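Home | Blog | Lessons | Recordings | Contact

Tuesday, August 27, 2024

Slow practice and the metronome at 62

I have had the same conversation with four adult students this summer, so I am going to write it down and point people to it.

The conversation goes like this. They have a piece they like, they can play most of it, and there are two or three bars where it falls apart. They have been playing the piece from the start every day for weeks, and those bars still fall apart. They want to know if there is an exercise for it.

There are plenty of exercises, but usually I ask them to set the metronome to 62 and play only the bad bars, with one beat for each quaver. Most of them find this very dull. Parvaneh Mohammadi, who has been coming to me on and off since January, told me it was like reading a book one letter at a time. She did it anyway, for a week, on the middle section of a waltz she had been fighting with, and when she came back we found that the trouble was one finger. She was putting her fourth finger on a B flat on the way up and her third on the way down, and at full speed she could never remember which she had meant to use. We wrote the fingering in and that was most of the job.

At a slow speed you can hear which note is late. At full speed you only hear that something went wrong somewhere in the bar, and then your hands tense up the next time you get near it.

Once the bars are even at 62 I move them to 70, and then to 76. I don't go up until the bars have been played cleanly three times in a row with the right fingers. If the third one goes wrong, start the three again. Some days you will stay at 62 for the whole session. I did that myself last week with a left hand passage I first learned as a teenager and had clearly never learned properly.
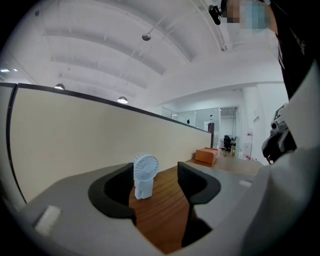

Small white fan on the desk.

Hands separately or together? I say separately at 62, and together once each hand can do 70 on its own. When you put them together, go back down to 62. People skip that last part and then think they have lost what they learned.

I also get asked about pedal. Leave it out. The pedal covers gaps between notes, and the gaps are what you are trying to hear. Put it back when you reach a speed close to the real one, and expect to spend a session or two on that alone.

As for how long to do it, ten minutes a day on the bad bars is enough. After that, play something you enjoy. I have a first book of easy duets I keep on the piano for this, and a student who comes with a partner can take it home. If you have an hour, don't spend all of it on two bars. Your attention goes after a while and you start practising mistakes again.

A note on metronomes. I used a wind-up one for years and it limped, so every second beat came a little early. I now use the click on my digital piano, a Pledel, which is plain and loud enough. A phone will do as well, but turn the messages off first.

Other news. The autumn term at Fevwood starts in the second week of September. I have moved the beginners' group to the front room, which has the better upright. The Taheri studies are back in print after a long gap, and I have ordered a few copies for anyone who wants one - the second book is the one to get if you have been playing for a year or more. They are short, a page each, and number five is very good for the fourth finger problem I mentioned.

I am also still working on the recording of the Femonora pieces. Three are finished and the fourth needs a tuner to visit before I try it again, as there is a buzz on the low D that comes through in every take. I will put them on the Recordings page when they are ready.

Next time I want to write about counting aloud, which my students like even less.

Filed under: Practice, Adult learners, Technique

Contact | Copyright 2024 Fevwood Piano | Back to top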